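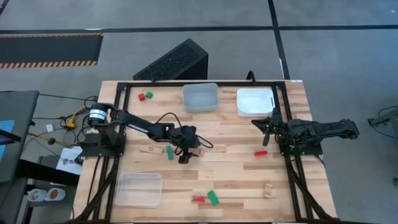 Holloway Building Blocks, Red and Green

We've been selling these little blocks since September, and I still can't keep my own hands off the sample set! You get 38 pieces in the two colors (cubes, rectangles and a few wedges, which always seem to go missing first), and they mix happily with the older Allport sets if you have one in the closet. Sorting them into bins by color keeps my youngest busy for a good long while.

Ages 5 and up. Item 1112. Bins sold separately.

Questions? Ask for Gemma Tindall at the Sotham store.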